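**two small arms in a white box, which task is good for starting?**

**mvuorinen**
Hello all. My two arms now stand on the front rail in the white enclosure, in our shared workshop in Urkby. Base joints are tight and both arms answer to the Plellix controller. I have run 130 tries with simple blocks, and now I want something harder. My idea is to pack and unpack a poker chip case.

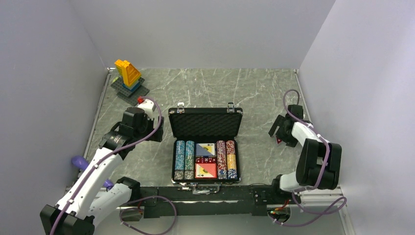 ### Replies

**platley_dan**
Nice build. But I think the case is a bad first choice. Chips are thin and they stand tight in the rows. Your fingers will push the whole row before they take one chip. Begin with the card decks.

**mvuorinen**
Thank you. The decks sit lower than the lid, and I was afraid that the wrist will hit it. Is it a real problem, or do I worry too much?

**lindqvist_k**
I don't agree with Dan. Chips are fine if you take them from the end of a row. The decks are worse – they can slide apart when you squeeze. My own arm dropped cards for a whole March.

**platley_dan**
Then put a rubber band on the deck. It took me five minutes.

**lindqvist_k**
With a rubber band it is a block, and he has done blocks already.

**osk323**
Different question: the purple cables. The one on the left arm goes in a loop from the gripper to the base. Does it have enough slack when the wrist turns fully? I would clip it at the elbow before any long run.

**mvuorinen**
I turned the wrist slowly to both ends and it did not pull, but at full speed I have not tested. I will add clips tonight, and then try one deck without the band. Chips after that.

Martti Vuorinen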